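Can a robot sew yet? I mean really sew, like mending

Posted by Maldonado on May 16, 2022

So this started with a pile of mending. I run a little alterations counter in the back of a dry cleaner's, and between the hems and popped seams I get maybe one slow hour a day to sit and think about how much of my life goes into tying knots. My nephew keeps telling me machines will be doing all of it in a few years. I told him my sewing machine cost me $380 used and it still can't thread its own needle without me squinting at it!

But then I went looking at what's out there and the closest thing to hand sewing I found was surgical instruments, which I did not expect to be reading up on over lunch.

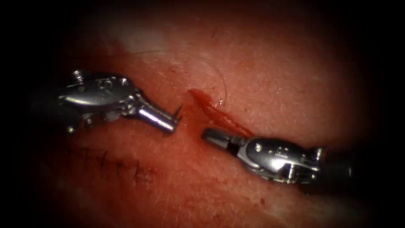
I've been hand stitching for a living a long time and what I want to know is simple. If a machine can close a cut with thread, why can't it put a button back on a coat or fix a torn pocket? Is it the cloth? The knots? Or is it just that nobody wants to pay for it? I'm not worried about my job (well, a little), I mostly want to win the argument with my nephew at the next cookout.

Naheed Siddiqui

Your nephew is half right, and I'd let him have the half. I spent a good while in a shop that did seat covers, and we had automated stitching on the long straight runs. It was wonderful at that. Load the panel in the jig, push the button, go get coffee. The trouble was always the getting ready. Somebody still had to lay the panel in flat, and if it went in with a wrinkle you got a very neat, very fast wrinkle sewn in forever.

With the surgical kind you also have to ask who's doing the thinking. An awful lot of those systems have a surgeon at a console moving the instruments the whole time, so the arm is more like a very fancy pair of hands than a helper you can walk away from. There are people working on getting the stitches done automatically, and I follow that stuff when I can, but it's a different claim and the headlines mix them up constantly.
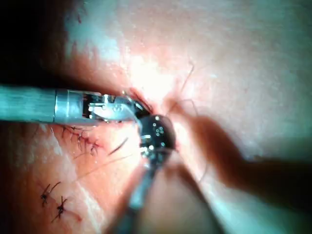

Thread is the real bear, in my opinion. A bolt stays where you put it. Thread goes slack, it loops under itself, it grabs on the last knot you tied, and you fix all that by feel without noticing you did it. Try tying off a button with your thumb numb from the cold and you'll see how much of it was never your eyes in the first place. Soft material is the same problem over again, because it moves every time you pull on it.

Then there's money. We had a quote once for a unit to do a curved seam, and it only made sense if we ran 1000 of the same piece. You get a coat, then a prom dress, then somebody's dog bed. No two jobs alike. That's the worst possible customer for a robot and the best possible one for you.

Zatby

just buy iron on patches lol

Flakeo

Going to disagree a little with Naheed on the money part. Prices come down. My brother in law's shop put in an arm in February that takes parts out of a press, and they'd been told for years they were too small for one. It does 200 parts a shift and it never calls in sick, though it did stop dead one morning over a scrap of tape on a sensor and everybody stood there looking at it.

Where I do agree is the mending. Picking up one sock out of a heap is still a hard job for a machine, and folding a fitted sheet is hard for me. If I had to bet on which chore goes first in the average house, it's floors (already gone at my place, the little vacuum does fine until it meets a phone cord), then maybe dishes, then laundry a long way back, and sewing on buttons after that.

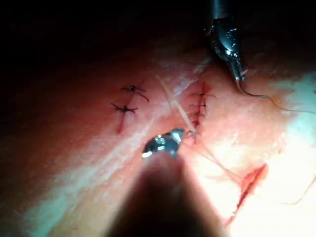
Would a regular sewing machine with a computer in it count as a robot?

Most people wouldn't call it one. It follows a stitch pattern very well, but you're the one guiding the cloth and deciding where the seam goes. Mine has 174 stitches built in and I use the straight one and the zigzag.

Anyway Maldonado, tell your nephew to bring a shirt with a missing button to the cookout and whatever gadget he thinks can fix it. I'd want to hear how that goes.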